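4. Loading the Sorting Bin

Read this before you tip anything in. The Grerano leaflet promises a bin that "sorts itself out." We have used ours since March and don't believe it.

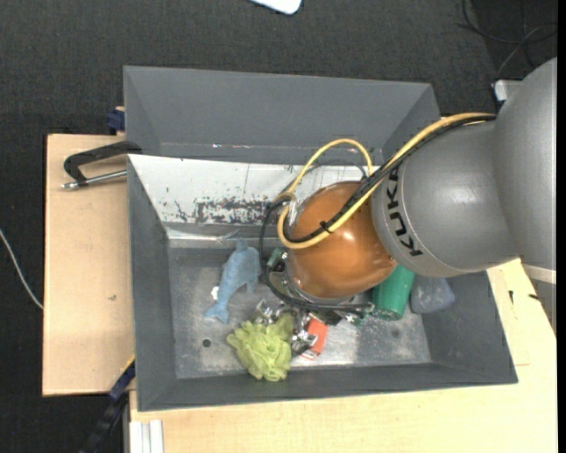
4.1 Before you load

1. Check the floor of the bin. Scuffs are fine. Grit is not.
2. Pull off loose tags and scraps of paper. Soft toys shed them, whatever the label claims.
3. Keep small parts out. Anything that can drop through a hole in the floor eventually will.

4.2 Loading

4. Put in a few objects at a time. The leaflet says 100. Haf Landeg tried 70 and spent the afternoon untangling them.
5. Lay long shapes, such as a toy dolphin, flat on the floor. Leave 2 inches between items.

Note: The "quick shake" method on the Tyagi card is supposed to spread things evenly. We got a heap in one corner.

Caution: Do not reach into the bin during a cycle, even if the display says READY. Press STOP first.

6. Close the log sheet and write down the item count. Don't copy it from the display.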